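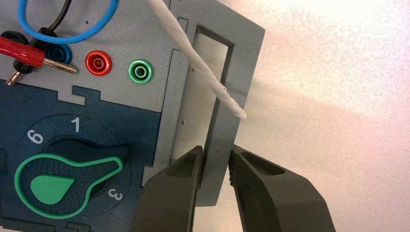 Grirnum open day episodes, README
=================================

Status: draft, November. Owner: Dalia Raudsepp. Ask her before you move any folders.

Recordings from the robot station at the Poulain open day. One arm, one training panel, visitors standing around. 487 episodes kept. If you were there and want the short version: the panel demo ran all day, the cord task was the crowd favorite, the door-type tasks were the slow ones.

Written mostly on the train home, fixes welcome.

## What's in the box

- `episodes/` one folder per episode, wrist video + joint log + gripper log
- `labels/` task name, operator, outcome, free text note
- `visitors/` sign-up sheet scans, NOT to be shared outside the team
- `panel/` drawing of the panel, socket map, spare parts list
- `scripts/` load, trim, export. Python only

Wrist video is the only camera. We had a second one on a stand planned, the stand went to Ballora with the other crate. So no overview shots. Don't ask for them, there aren't any.

## The panel

Gray training panel with a dark blue lower part. Same one we use for the Trimell evenings. Parts that matter for the tasks:

- banana-plug sockets in a row up top (black, blue, red, green in the part you see most)
- rotary selector knob, navy with green outline and green pointer, numbers printed around it
- raised gray frame to the right of the sockets
- white twisted cord, one end frayed

The gripper is the dark one with molded fingers and the ridged edge. Standard fingers, no tape.

Socket names in the labels go by color. A few early labels say "socket A" etc, those are Vilgot's, map is in `panel/sockets.txt`.

## Tasks

Task names as they apear in `labels/tasks.csv`:

1. `plug_in` take a plug, put it in the named socket
2. `plug_out` pull it again, park it on the panel
3. `knob_to` turn selector to the called number
4. `frame_grasp` close on the lower vertical bar of the frame, hold, release
5. `cord_pull` take the white cord, move it clear of the frame
6. `cord_lay` lay the cord back over the frame
7. `free` visitor picks whatever they want

That's 7 tasks. `free` is a mess, skip it for training unless you like surprises. Good for stress testing the loader though.

`frame_grasp` looks boring and isn't. The bar is narrow and the left finger gets there first nearly every time, so the log shows one-sided contact before the close. Leave that in. Zawadi wants it for the contact work.

## How the day ran

Doors at 10:00. Setup from 7:30, Åsmund Haugen on the arm, Leif Sandberg on the laptop, me on the queue. Zawadi Owino came up from Poulain at lunch and took over the talking, much better at it than me.

Each group got one demo from us, then one turn per person who wanted one. Turn = 15 minutes at most incl. the explaining. Most people used less. School groups used all of it and wanted more.

Order for a group:

- Åsmund does `knob_to` with the group calling out numbers
- one `plug_in`, slow, so they see the pin line up
- questions
- visitor turns on the leader arm
- out by the side door, next group in

Calling out numbers worked great, keep it. People started calling out numbers that aren't on the dial just to see what happens (nothing happens, operator says no).

Stopped 12:40 to 13:20 for a gripper cable that had worked loose. No data in that gap. Timestamps jump, this is not a bug.

Last group left after 16:00. We did one more block of `cord_pull` with just the team, those are marked `operator=team`.

## Operators

| code | who | notes |
|---|---|---|
| AH | Åsmund | smooth, fast, most of the plug tasks |
| LS | Leif | afternoon only |
| VV | Vilgot Vik | morning, old socket names |
| ZO | Zawadi | few episodes, all `frame_grasp` |
| V | any visitor | no names, no ages |
| team | mixed | after closing |

Visitors got a code `V` and nothing else. Sign-up sheet has first names, does not link to episodes. Please keep it that way.

## Outcome labels

- `ok` task finished
- `part` got partway, operator stopped
- `drop` lost the plug or the cord
- `stop` e-stop or soft stop
- `unk` can't tell from video

Labeled by Dalia and Leif, split down the middle, with a small overlap. Where they disagreed we kept Dalia's and put Leif's in the note field. `unk` is mostly the plug tasks where the gripper covers the socket at the moment it matters. Use the gripper log for those, width at end tells you more than the picture.

## Known problems

- Background is out of focus and bright. Auto exposure drifts when somebody in light clothes walks past.
- Panel isn't square to the arm. It got bumped before the second group and sat tilted from then on. Pose for the later part is in `panel/pose_2.json`, the first one is in `pose_1.json`
- The frayed end of the cord changes shape between episodes. Don't match on it.
- Gripper log runs at a lower rate than the joints. Loader fills in, turn that off with `--raw`
- Some `part` episodes have talking in the note field copied straight from Leif's notebook. Half of it is in Swedish. Sorry
- One folder is empty on purpose, keeps the numbering right.

## Loading

```
python scripts/load.py --task cord_pull --outcome ok
python scripts/load.py --operator V --raw
python scripts/trim.py --max-frames 2000
```

`trim.py` cuts anything over the frame limit from the front, not the end. Long ones are long at the start (explaining, hands off the leader arm, waiting). If you need the start for some reason use the untrimmed set.

Export to the Ballora format is half done. Joint data fine, video fine, labels come out with the wrong separator. Vilgot has a fix localy, bug him.

## Use / don't use

Fine for: internal training, slides, the Trimell course, showing to next year's hosts.

Ask first: anything public. The visitor form covers "recordings of the robot station" and that's it. Audio was off the whole day.

Not fine for: judging how good the arm is. Half the episodes are people who had never touched one before.

## For next time

- bring the stand
- second gripper cable, in the SAME crate
- clamp the panel to the table, all four corners
- spare cord, cut and ends taped
- bigger dial print, back row couldn't read the numbers
- somebody on the door from the start so the queue person can be a queue person
- sandwiches before 12, Åsmund

## Changes

- v0.3 pose files split, `unk` label added
- v0.2 visitor names removed from notes, rechecked by Zawadi
- v0.1 raw dump off the laptop

Still open: Ballora labels, socket names in the VV block, a proper checksum file. Send fixes to Dalia or just push to `grirnum-fixes`.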